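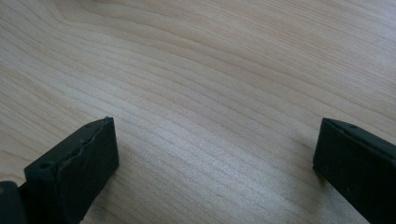
What is Hivberg Hospitality Night?

An evening in February when the people who usually carry the plates get to sit down and be handed one. Jastby's hotels, diners and tour outfits are closing early for it, which the town last managed during a flood.

12/5/24, JASTBY. The Vellton Innkeepers Guild has opened nominations for its first awards for front desk, kitchen and housekeeping staff. There are 12 categories, including Best Recovery From a Double Booking, which is expected to be crowded. Managers may not nominate themselves. Nine have asked.

"We had 466 replies to our staff survey, and most of them wanted better shoes," said Silvia Hrnčiar, the guild's director. "We can't do shoes. We can do dinner."

Dinner will be served at the Briggs Hotel, which seats 400 and has promised to find the good forks. Ticket money goes toward training grants for new hires at guild member properties.

Nomination forms are at the front desk of any member hotel. Please let the clerk finish checking in the guest ahead of you.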